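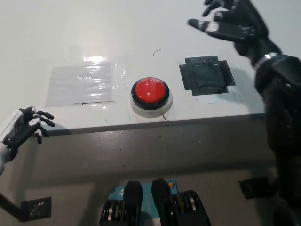

4. Setting up the call bell system

4.1 Before you start

The Curkbridge receiver works with up to eight call points. Fit the receiver first and leave it switched off until all the cables are in place. Cable runs longer than six metres need the screened cable listed in section 9.

Caution: Do not run bell cable in the same trunking as mains wiring.

4.2 Connecting a call point

1. Switch off the supply at the wall and remove the receiver cover (two screws, lower edge).
2. Feed the cable through the grommet and strip 8 mm from each core.
3. Push the cores into the terminals marked A and B. Either core may go to either terminal.
4. Set the zone dial to the number of the call point. Zone 1 is reserved for the front door.
5. Refit the cover and switch on. The green lamp lights steadily after a short self-test.

Note: If the lamp flashes, two call points share a zone number. Switch off before changing the dial.

4.3 Testing

Press each call point once and hold for 2 seconds. The receiver should sound and show the correct zone. Cancel the call at the receiver – calls cannot be cancelled from the call point.

Repeat the test every October and after any power cut. Call points are rated for 1,000 presses between inspections.

Receivers supplied by the Primham depot before 16/12/2000 have no self-test. On these, the green lamp lights at once and step 5 may be treated as complete.

4.4 Setting the volume

Turn the control on the underside clockwise to raise the volume. The lowest setting does not silence the bell.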